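4.2 Loose items and where they end up

The Clemthorpe studio is a single open room with white walls and a glossy gray floor. It was fitted out by Lanz, who supplied the built-in shelving and most of the chairs. The people who work there share all of it. There are no assigned desks in the main part of the room and no lockers, and small belongings that are not on a person have to be on a shelf, on a table, on a chair, or on the floor. We were interested in the last of these, which earlier work on shared rooms tends to treat as a failure of storage. In our material the floor was used on purpose, and fairly consistently.

The item log for Clemthorpe was opened in October and closed on Jan 13, 2021. It holds 200 entries. An entry was made each time an object was put away, taken out, or moved from one storage place to another during a logged period. Objects that were simply carried through the room were left out, as were coats, which were hung in the entrance and never came into the main space. The log for the second site, Bramus, was kept in the same way, but over a shorter time, and we use it only for comparison.

Floor storage at Clemthorpe took place mostly in lidded plastic boxes. These are light enough to be dragged with one foot, and people did this often. A box was set down wherever the work was, opened, and left open until the work was over. The lid is hinged and folds right back, and a box in use takes up nearly twice its closed length on the floor. This matters for walking routes, which we return to in Section 4.4. Bottles were usually stood upright against a side or pushed into a corner of the box. Smaller things were dropped in and lay flat on the bottom. Power strips were also on the floor, and a box was often set down close to one, with cables running past it (Figure 3).

Figure 3. Open storage box on the floor at Clemthorpe, with a bottle standing toward one corner and the lid folded back. A white power strip lies beyond it.
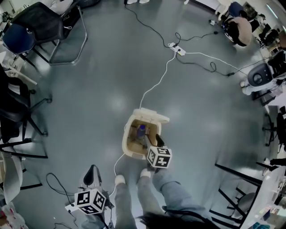 Bottles were the most commonly logged single item, followed by chargers, tape, and cleaning cloths. A bottle is awkward to store in this room because the shelf niches at hand height are shallow, and several participants told us they did not trust a full bottle there. Cloths and tape went back to whatever container was nearest. We had expected that each box would build up a fixed content over the weeks, in the way that kitchen drawers do. This happened with only one of them. The others were treated as general containers, and the same roll of tape was logged in different boxes on different days without anyone remarking on it.

We asked participants to describe what a given box was for. The answers were short and mostly referred to place: "the one by the plugs," "the one that stays near the shelves." Content was mentioned less often, and color only when two boxes were close together. When a box had been moved, people went first to the spot where they had last seen it and then looked along the floor from there. The time lost was small in each case, but it came up in the interviews more than any other complaint about the room.

Lids were rarely closed during the working day. We logged 11 closings, and 10 of them came at the end of a session, when the floor was being cleared for sweeping. The remaining one was done so that the box could be used as a low surface to put papers on. When asked, participants said that an open lid saved effort and that a closed box looked as if it had been put away, so that other people would be less willing to open it. Two participants at Bramus said the same thing in nearly the same words, although the boxes there are smaller and have lids that lift off completely.

Cables were not part of the original coding scheme. They were added after the pilot, when it became clear that a large share of the tidying in the room consisted of dealing with them. A cable that belonged with a stored object was often left partly outside the box. Participants gave different reasons for this. One group found it tiring to coil a cable that would be needed again in an hour. Another was worried about pinching it under the lid. For coding, we counted an object as stored if the object itself was in the box, whatever the position of its cable.

4.3 Chairs and fixed furniture

Chairs at Clemthorpe do not match. Mesh office chairs, upholstered chairs, and chairs on casters are all in use, and they are moved freely. Their role as storage was minor but steady. A bag or a folded sweater was put on a seat more readily than on the floor, and it stayed there until somebody wanted to sit down. The moved item then went to the floor next to the same chair in most cases, even if a shelf was closer.

The fixed furniture was used less than its size would suggest. The built-in unit has arched niches, and the objects placed in them tended to stay for weeks. Participants spoke of the niches as display space. The console table was used in a similar way. It carries a round mirror and some small items, and people were unwilling to add work materials next to them. Both pieces stand well into the room and are easy to reach, so distance alone does not explain the pattern. We think that the finished look of the pieces is part of it. A plastic box on the floor makes no claim to be tidy, and one more object in it changes nothing.

Figure 4. Clemthorpe studio. A black mesh chair and a blue upholstered chair are at left, the white shelving unit with arched niches is near the center, and the console table with the round mirror is to the right of the partition.

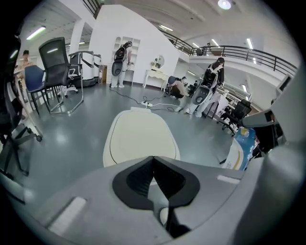
4.4 Walking routes and clearing the floor

Open boxes narrowed the routes through the room. The space between the shelving and the chairs was the one most often affected, and people walked around the chairs there before they would step over a lid. Nobody was seen closing a lid in order to pass. Moving the box a short way with a foot was the usual solution, and this is one of the ways in which boxes drifted from their first position over a session.

Clearing took place at the end of each session and followed a loose order. Chairs were pushed back toward the walls, cables were gathered, and boxes were closed and slid under or beside the nearest table. At Bramus, where the Wuren labeling scheme had been in place for a year, each box went back to a marked position, and the scheme's budget of 3000 dollars had gone mostly into floor marking and tags. Clemthorpe had no such marking. Its boxes ended each day in a slightly different arrangement, and the next morning's first log entries were usually of people looking into them.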